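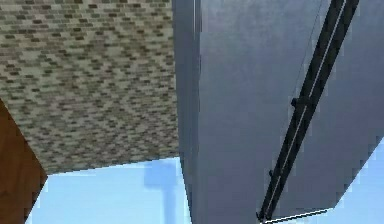 Tiny tiles in beige, cream and brown.

I took the Rover audio guide along on a week of village tours around Gurkberg in November, and I'm mostly a fan! It's a little clip-on player with 13 walks loaded on it, all put together by Amini, the small tour outfit that splits its fees with the villages you walk through. You rent it for seven days and drop it off wherever you finish.

The stories are the best part — farmers, a baker, a woman who used to run the ferry, all talking in their own words (with an English voice over the top). 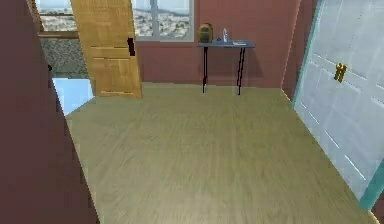
The maps I liked a lot less. The paper one in the box is so small I gave up and just asked people, and I had nicer chats that way. Battery was fine, around 7 hours a day with the volume up, but the earbuds hurt after the first long hill.

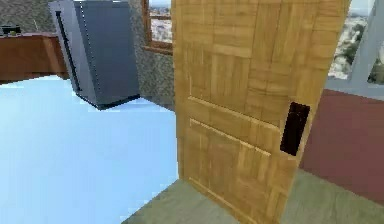
Hidby, 2023-12-12

Quick update: Amini wrote back and says a bigger map is coming in spring. I've also heard the Hidby walk now, and it's lovely, so up goes my rating to four stars.

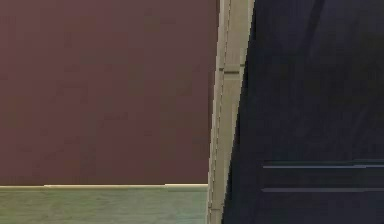
Maroon-brown wall, pale baseboard, sage-green floor.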